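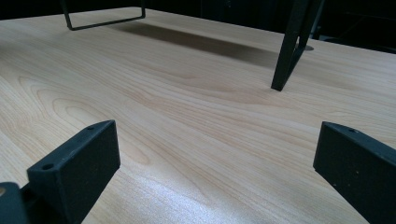 Vol. 14, No. 6, page 31

CALL FOR PARTICIPANTS
Kitchen Table Letters: a reading and transcribing group in Wesotlow

The Grasanton Local History Society is looking for people who would like to read old family letters and type them out, so that other people can search and read them too. The letters belonged to the Baumgartner family, who had a general store in Wesotlow and wrote to their relatives for three generations. Last July the family gave us the whole collection, which is 2,914 pages. Most are in English, and a smaller part is in German.

We read together at a big table and everybody works at their own speed. You will receive a folder with scanned pages, a magnifying glass if you want one, and a short guide to the handwriting. When a word cannot be read, you write a question mark in square brackets and continue. Please do not correct the spelling of the writers, even when it hurts you a little. My own first folder was full of sheep prices and the neighbour's bad knee, and I enjoyed it very much.

Who can apply
Anybody over 16. You do not need a degree or any experience with archives. It is enough if you can type with reasonable comfort and have patience for poor handwriting. People who learnt English as a second language are very welcome, I am one of them. If you can read the old German script, please mention it in your message, as we have at present only one reader for that part.

What we ask from you
One session of two hours each fortnight, for at least six months. Between the sessions you may work at home, but it is not required. The original letters stay in the cupboard at the library and cannot be borrowed. At home you will work only from scans. Some letters speak about illness, debts and family quarrels, so we ask every participant to sign a simple privacy form before starting.

What you receive
This is unpaid work. We pay back your bus fare, and there is tea, coffee and usually somebody's slice. Your name will be printed in the finished volume, unless you prefer to stay anonymous. Participants can also attend the handwriting course without paying the normal fee of $70.

Place and times
Meeting room on the ground floor, Wesotlow Library, beside the car park. There is a morning group and an evening group. The entrance has a ramp and the toilet is accessible. Please bring your own laptop if you have one. We have a few to lend, with the Tallix typing program already installed.

How to apply
Write a few lines about yourself and say which group suits you better. A CV is not necessary. Leave your letter at the library desk, addressed to Khurram Kakakhel, group coordinator, or hand it to me after any society meeting. Applications close on 2019-12-20. Everybody who applies will get an answer, also when the groups are already full, and in that case we will keep your name for the next intake.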